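Wednesday at the Quan building: a night with the robotics club

I'd been meaning to get to one of the open evenings at the Cirnley robotics club for ages, and last Wednesday I finally made it, forty minutes of bus ride and all. If you're thinking of going, get off one stop early. The stop by the gate puts you on the wrong side of the road with no crosswalk and a very determined hedge.

Doors open at 6:30 and you sign in at the front desk of the Quan building, where they give you a sticker with your name on it (mine fell off in the first corridor). There were 14 of us visiting, mostly parents, plus two high school kids who had clearly read more about robot arms than I ever will. Lempi Tikkanen runs the student side of things and she took us around. She talks fast and walks faster!

First stop was the workshop, where Gualtiero Ferraro was rebuilding the arm they call Starneo. It had a wrist problem in January and they've been living with it ever since, and he had all the bits laid out on a towel in the order they came off. He let us turn the old gear by hand so we could feel it catch. I could have stayed there all evening, but there was a schedule.

Then came the part I'd really come for. The club is entered in the Holtard student contest this spring, and the task this year is clearing up after a coffee break: cups onto a tray, tray carried to another table, nothing dropped. It sounds like nothing. Fulvio Morelli, who writes most of the code, told us they have 2239 recorded runs of people doing it, and that 823 of those had to be thrown out and done over when they changed the rules on how the tray may be held. You could hear the pain in his voice. The recordings are all done by the students themselves, seen from the head, so the software learns from the same view a robot would have. They use whatever cups are around, plastic and paper mixed, and the tables get swapped so it doesn't learn just one tabletop.

Loading up, and the tray with four cups aboard:

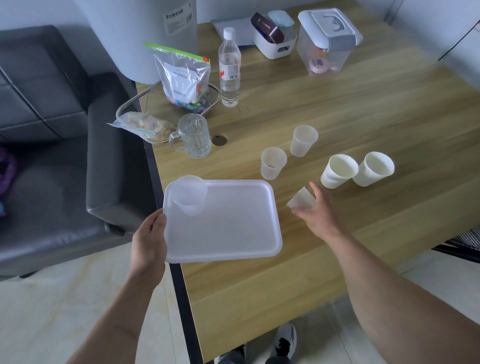
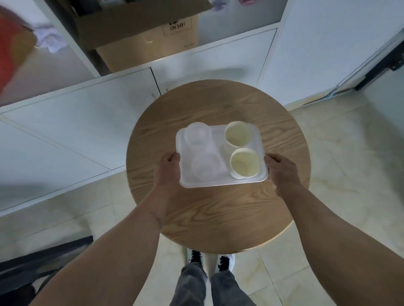 We got to try it ourselves after that, and I'm sorry to report I was terrible. You're supposed to move at an even speed and keep your hands where they can be seen, and I kept hurrying and then stopping to apologize to the cups. Debora Mazza, a second-year student with endless patience, had me do it 4 times before she said I could sit down. One of the high school kids got it right away, of course.

Around eight we all went back to the main room for questions. Somebody asked why paper cups are harder, and Fulvio said they squash if you grip too hard and slide if you don't, and the team still hasn't settled on a number they like. Someone else asked about glass. Long groan from the students.

Free entry, decent vending machine on the second floor, and bring a sweater for the workshop. The next open evening is after the contest, and Lempi says Starneo should have its new wrist by then. I've already put my name down.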